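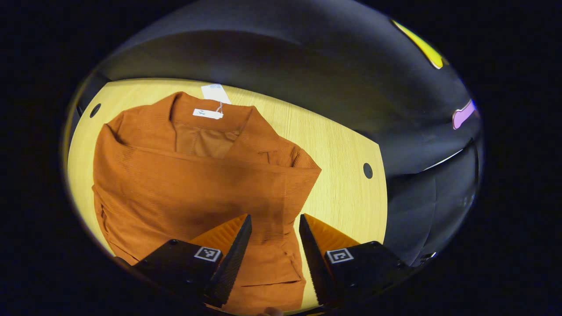 4.2 What people do with the labels

I went into this part of the study thinking neck labels would be boring, and I was wrong about that. Of the 1,122 garments in our resale sample, 375 came to us with the care label cut out or worn blank, and those are the ones our participants wanted to talk about most! A shirt like the rust-orange one in Figure 3, with its small white label inside the collar and the paper hang tag still on its string, is an easy case for a secondhand buyer. There's something to read, or at least somewhere to look. Take both away and people start guessing, and they guess in very different ways.

Figure 3. Shirt with neck label and hang tag.

We ran the home interviews in July with 34 people who buy most of their clothes used, either from the Achari shops or through the Teltitetti app. Each person brought out a few things from their own closet and told us how they wash them and how they decided on that. I did most of these interviews myself, usually at a kitchen table, and I'll admit the conversations wandered (one ran right through dinner). The wandering helped. When I asked straight out, "How do you know what temperature to use?" I got a shrug. When I let people complain about a ruined sweater, I got the whole method.

The most common method was touch. People rubbed the cloth between two fingers, decided it was "like" something they already owned, and washed it the same way. Ribbed and corduroy-type fabrics caused the most arguments here. Several participants lumped them in with jeans and washed them warm, while others treated them as delicate and wouldn't put them in a dryer at all — same fabric, same town, completely different laundry.

A second group, 16 people, said they simply wash everything cold. I had expected this to be a money thing, but only a few of them brought up the bill. Mostly they just didn't want to think about it. One woman told me she hadn't touched the dial since she moved in, and she seemed pretty happy about it.

The app sellers were a different story. Teltitetti asks for fabric content when you list an item, and when the label was gone, sellers often copied the wording from a similar listing. We found the same phrase, typo included, on shirts that clearly weren't made of the same thing. Buyers then washed by the listing. I can't say from our data how often that ended badly, and the Cudik survey doesn't ask. Section 4.3 picks this up with the Gureck wash diaries, where we do have temperatures for each load.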